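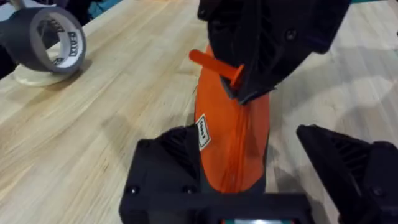 Course Handouts: Household Sorting, Unit 3

Read before the practical. Bring the Winder worksheet, filled in.

The Ollico method, which half of you will have met already, says every small thing needs a pouch and every pouch needs a label. I have my doubts. A label tells you what somebody meant to put inside. Chinyere Nwosu went through 50 labeled pouches for her project last January and found 18 holding something else entirely. Mostly pens.

Bright colors get oversold too. An orange pouch is easy to find on a pale wooden table. Put it in a drawer with a dozen other bright things and see how you do.

What to try in the practical:

Empty the pouch fully before deciding what belongs in it. Small items hide at the ends.
Scissors stay out. Long blades and fabric linings don't mix, whatever the Purba leaflet claims.
Tape gets its own spot. Duct tape and packing tape may share it. 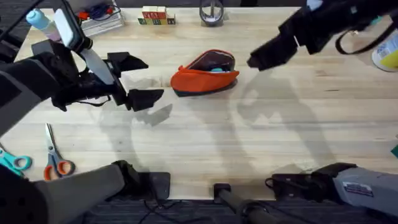
Fig. 2. Orange pouch with the zipper side up; letter blocks and packing tape along the far edge.

Worksheets go to Zarmeena Rana by 12 noon.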